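My Favorite Basket (And Why I Finally Stopped Buying Wicker)

Posted September 2025 in Small Storage

I have a thing for baskets. Some people come home from vacation with magnets, and I come home with something woven that has to ride on my lap the whole way because it won't fit in the suitcase. At one point I had so many in the hall closet that I was storing baskets in baskets, and that was the moment I decided to pick one style that works and give the rest away.

The style I landed on is the low rectangular one with rounded corners, in dark brown. I tried three kinds before I got there. The first was real willow from a little shop called Zirorora, and I loved it like a pet, but it shed. Every time I took it off the shelf there was a tiny trail of bark bits on the counter. Then I had a wire one from Prusteo (great for onions, terrible for anything smaller than an onion). And then a round seagrass bowl that was gorgeous and wasted every corner of every shelf I put it on. Round storage on a square shelf! I should have known better.

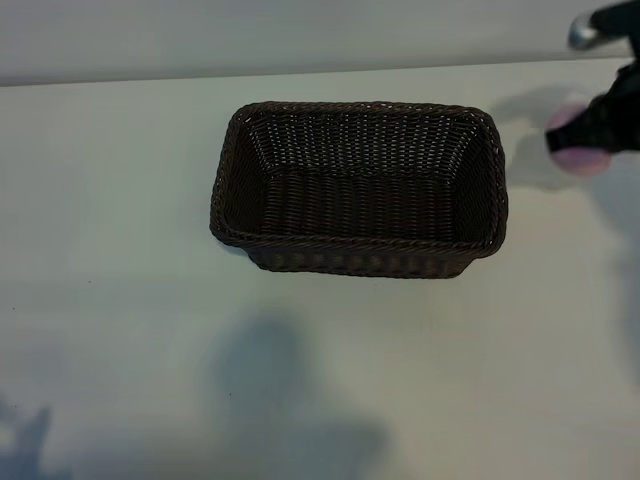 My rule for a fruit basket is that it has to look good with nothing in it, because at my house that's how it spends most of the week. I go to the market, fill it up, and three days later we're down to one lime. So I look at the rim first. A thick braided one like the one on this basket, rolled over like rope, gives you something to get your hand around, and it catches the light in little flecks, which makes even a plain brown basket look finished. I also like walls that slope in toward the bottom. You lose a bit of room down there, but a pile of plums settles in the middle and stays put.

Now, the weave. I used to be a snob about natural fiber only, and I've completely changed my mind. For the kitchen I want a tight over-under weave in something I can rinse. Peaches leak. Bananas do that thing. With my willow basket I'd be out on the back steps with a toothbrush and a bowl of baking soda water, and then it had to dry for two days before I dared put it back. The synthetic kind gets a squirt of dish soap, a soft brush along the ridges on the bottom, a rinse under the tap and ten minutes upside down on the rack. Done! If the crumbs have really dug in, turn it over and tap it on the edge of the trash can before you wash it. Do not skip the tapping. Wet crumbs in a weave are so much worse than dry ones.

A few ways I use this size:

Fruit on the table. Stone fruit goes in one layer only, stem side down, and anything soft goes on top where I'll see it. I check underneath every morning while the coffee brews, and whatever is on its way out goes into a bag in the freezer for smoothies.

Bread for a crowd. Line it with a dish towel, fold the corners over the rolls, and pass it down the table. The long shape is so much easier to hand along than a bowl.

The landing spot by the door. Keys, sunglasses, the mail I'm pretending I haven't seen. I got this idea from an old Kovács catalog I keep for the room pictures, and it changed our mornings.

Play food. Ours is mostly Grekel, picked up at yard sales over the years, and a low open basket is the only storage that has ever worked for it. Small hands can see everything and reach it, and a pink peach is just as easy to put away as it is to take out. I tried a lidded bin for a while and all that happened was that the lid became a sled.

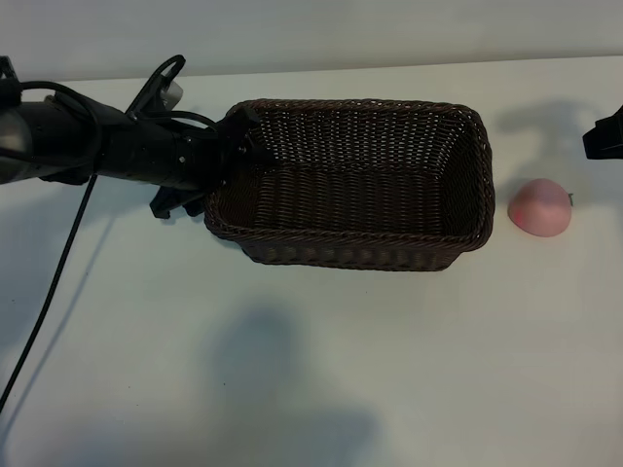

What I'm Doing for Fall

In October the stone fruit is over and I switch to apples and pears, plus those tiny pumpkins I can never resist. I'm also going to try one of these on the bathroom shelf for rolled washcloths, and maybe another in the linen closet for pillowcases, if I can talk myself into measuring the shelf first for once. If you've got a basket you love, tell me where it lives and what's in it. I read every comment, and I will absolutely steal your idea.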